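Window Graphics and Walk-in Trade on a Small-Town Main Street
Final Project Report, Applied Marketing Communication
Submitted by Danylo Melnychuk
Wednesday, January 29, 2020

Summary

This report examines whether printed vinyl graphics on a shop window change the number of passers-by who enter the shop. The study was carried out at Harasym, a stationery and gift shop in Tremton, over two observation periods of equal length. During the first period the window carried only the shop name. During the second it carried a full-width printed graphic with a seasonal offer. The share of passers-by who entered rose in the second period, although the report advises caution in reading the result.

1. Background

Shop windows are among the oldest forms of advertising, and for many independent retailers they remain the largest advertising surface they own. The cost of large-format printing has fallen to the point where a small shop can replace its window graphics several times a year. Course readings on outdoor and point-of-sale advertising deal mainly with chain stores in large cities, where foot traffic is heavy and the brand is already known. Less attention is given to single shops in towns the size of Tremton, where many of the people walking past have walked past before.

Harasym occupies a corner unit with one wide window on the main street and a narrower one on the side street. The owner had used hand-lettered posters for several years and was considering a change. The department's project office arranged the placement, and the owner agreed to leave all other advertising unchanged for the length of the study.

2. Aims

The project set out to measure the entry rate before and after the installation of a window graphic. A second aim was to find out what customers remembered of the graphic once inside. A third aim, added at the request of the supervisor, was to record the full cost of the work so that other small retailers could judge it for themselves.

3. Method

Passers-by on the main street side were tallied by hand during the same hours in each period, with the counter seated in the café opposite. A person was tallied as a passer-by on crossing the full width of the window, or on turning in at the door. Children accompanied by an adult were not tallied separately. Staff, delivery drivers and people entering the apartment door beside the shop were left out.

Across both periods, 2,093 passers-by were recorded, and 214 of them entered the shop. A short questionnaire was offered at the register during the second period only. It asked whether the customer had noticed anything new about the shop front, what the graphic had offered, and whether the visit had been planned. It was completed by 26 customers.

The graphic was designed by the author and printed by Skelholm, a sign and display firm in Pralberg. It consisted of cut vinyl lettering along the upper third of the glass and a printed panel below, applied to the inside surface. Perforated film was considered for the lower panel but rejected – the owner wished to keep a clear view of the street from the register.

4. Design of the graphic

Three drafts were prepared. The first placed the offer in a colored circle at the lower right, which tested poorly with classmates viewing it from across a lecture room. The second used a long sentence in script lettering and was hard to read at an angle. The final version used five words in a plain, heavy typeface, dark green on white, with the offer of 20 percent off wrapping paper and cards set directly beneath. The shop name was kept in its existing position so that regular customers would not mistake the change for a change of ownership.

Color proofs were checked against the window in daylight and again after dark with the shop lights on. The green appeared almost black in the evening, and the ink was lightened by one step before the final print.

5. Results

The entry rate was higher in the second period than in the first. The difference was clearest in the late afternoon and weakest in the first hour of opening, when most people on the street appeared to be on their way to work. Rain on two of the observation days reduced foot traffic but had little visible effect on the rate itself.

Most questionnaire respondents said they had noticed the new window. Fewer could state the offer correctly, and several recalled the color of the lettering but not the wording. Respondents who described their visit as unplanned were more likely to name the offer.
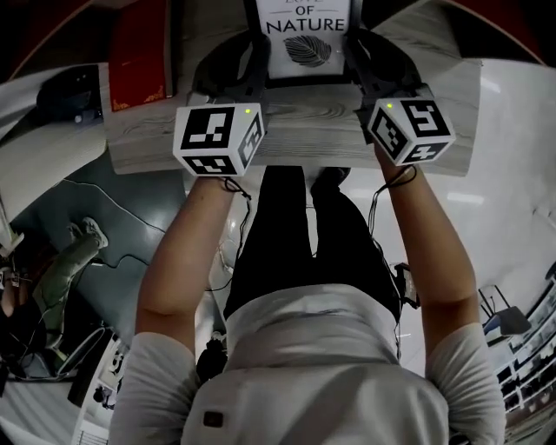

The questionnaire answers also suggest that the position of the offer mattered. Customers approaching from the bus stop saw the window at a sharp angle and tended to mention only the upper line of lettering. Those coming from the parking lot faced the glass for longer and recalled more of the lower panel.

6. Limitations

The two periods fell in different weeks, and the second was closer to a local holiday market. Some of the increase may be due to the calendar alone. One observer carried out all of the tallying, so no check on accuracy was possible. The questionnaire reached only people who had already entered and made a purchase, and it says nothing about those who read the window and walked on.

7. Recommendations

The owner is advised to keep the upper lettering in place through May and to change only the lower panel, as this is the cheaper part to reprint. A repeat of the lettering on the side window should be considered for customers arriving on foot from the bus stop. Any further study should include a comparison shop on the same street – ideally one with no change to its window – and a second observer for at least part of the time.

8. Acknowledgments

The author thanks the owner and staff of Harasym for their patience, and the print room at Skelholm for supplying proofs at short notice. The tally sheets, the questionnaire form and an itemized statement of costs are held with the department copy of this report.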